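Right, a short thread on the cup work, because it's 5th June and I finally have a result I like!

1/ The question: if you train a grasping policy only in simulation, does it help to mix up the cup colours, or is it enough to mix up how the cups are lying? I'd have bet on colour. I'd have lost.

2/ We trained 8 policies at Akville, each with 42 scenes to learn from, then ran 40 trials apiece on layouts none of them had met. Same brown table throughout, same gripper, tapered cups scattered about.

3/ Two views from the wrist. Lavender-blue and pink cups in the first, a teal one gripped by its rim in the second:
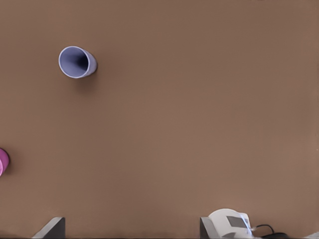
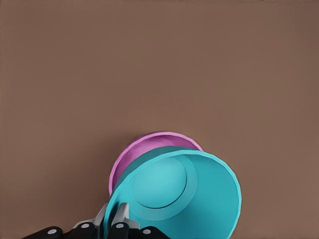
4/ Karabo Mthembu asked whether the policies that never saw a colour change in training simply fell over when one turned up at test time. Great question! They dipped a bit, yes, but the ones trained without varied poses dipped far more.

5/ Tipped-over cups are where it gets fun (for me, anyway). The rim is thin, the mouth can point anywhere, and a policy that has only met upright cups keeps reaching for a side that isn't there.

6/ Still to do: overlapping cups, which we've barely scored, and 2 of the runs need repeating with new seeds. Fatima Sibiya and I are hoping to have the write-up out in July. Send me your awkward cup layouts, I'll try them!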